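Autumn report from the Gruvcombe community garden

Hello all at Proltelgate, and thank you again for being so patient with me over this one. I know you asked for two sides of A4 and a table, and you've got the table separately (Noboru Sakamoto put it together, so it adds up), but you did also say you liked hearing how things are going in my own words, so here goes!

The short version is that the long border is planted, the pond is nearly done, and we're a bit behind on the paths. We've spent £947 of the grant so far. Most of that went on topsoil and edging boards, with a chunk on tool hire when we were digging out the old hardcore behind the scout hut. I had no idea there would be so much of it. It went down and down, bricks and bits of kerb and half a bath, and the skip cost £264 on its own, well over what I'd put in the budget.
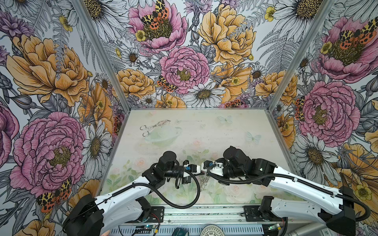 Page last changed: Oct 3, 2024

So, the border. When I wrote to you in spring it was a strip of couch grass and a washing line post. We forked it over by hand in the end, because chopping couch roots up with a rotavator just gives you more couch, and it took us most of April. Miyuki Morikawa drew up the planting plan and she's been brilliant at sticking to it when the rest of us come back from the garden centre with something daft. We have now got more than 50 perennials in the ground. The hardy geraniums went mad (I'll be splitting those), the astrantias sulked all through June and then came good, and the foxgloves are fat little rosettes ready for next year. We lost the lupins to slugs. All of them, in one wet week. I'm not going to try again, they can have a pot by the shed if anyone feels strongly about it.

The neighbours on the Yokoyama side of the fence have been lovely and let us run a hose through while our own tap was being sorted out. The tap is now in and working, though it drips, and I've asked the plumber to come back and look at it.

You asked about who's using the place. The after-school group has been coming along most weeks in term time, and they've taken over the two raised beds by the gate. They grew radishes, peas and some very odd carrots. One of the girls has been keeping a moth diary with her gran, leaving a lamp on over an old sheet and writing down what comes, and I'd love to do a proper moth evening next summer if you'd be open to us using a little of what's left for a decent light. We also had a good turnout for the plant swap, where I swapped far too many tomatoes for a fig I haven't got room for.
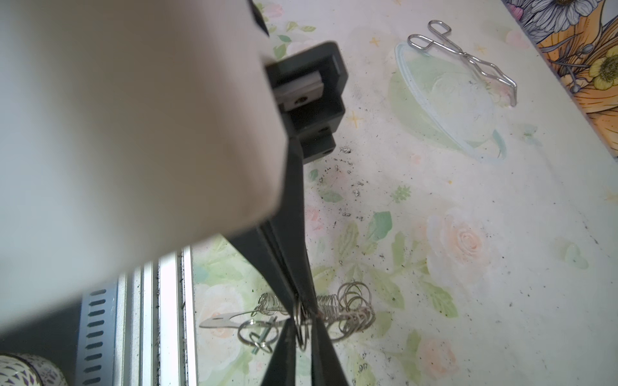
Peonies are my big thing for the winter, as anyone who's stood next to me for five minutes will know. I want three bare-root ones at the sunny end, where the soil is heaviest, and they need to go in during November with the buds barely under the surface or they'll sulk and give you nothing but leaves. Miyuki's plan had them all in white, very tasteful, and I've been arguing for more colour. The big pink and golden yellow ones on the wallpaper in these pictures are just the sort of thing I mean, with daisies and ferns in among them, and I can't see why our border shouldn't be as cheerful as that. We've settled on two pinks and a yellow. The yellow is dearer but I'll pay the difference myself.

Now the pond. The hole is dug, the liner is in and there's a shallow beach at one end so that hedgehogs can climb out. We filled it from the water butts as far as they'd go and the rain has done the rest. It's still pea green. I'm told that will settle once the hornwort gets going, and I'm trying very hard to leave it alone. The fence round it is the bit that isn't finished, and until it is we're keeping the children at the other end with the gate tied shut.
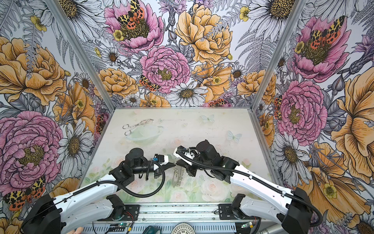

The paths are where we've slipped. Sumis were due to drop off the gravel in August and it didn't come, then it did come and it was the wrong size, great lumps you couldn't push a buggy over. They took it back without a fuss but it cost us a month. The new load is promised before the clocks change. If it turns up we can have the main path down from the gate to the pond fairly quickly, and the side path can wait until the ground dries out in spring. I'd sooner do it then than lay it on mud and have it sink.

Could I move what's left in the tool hire line over to cover the skip? Noboru says I need your yes in writing. I'd also like to push the final report back until the paths are in, so you get the whole story in one go.

Do come and see us if you're passing. The kettle works, and the asters by the gate are still covered in bees.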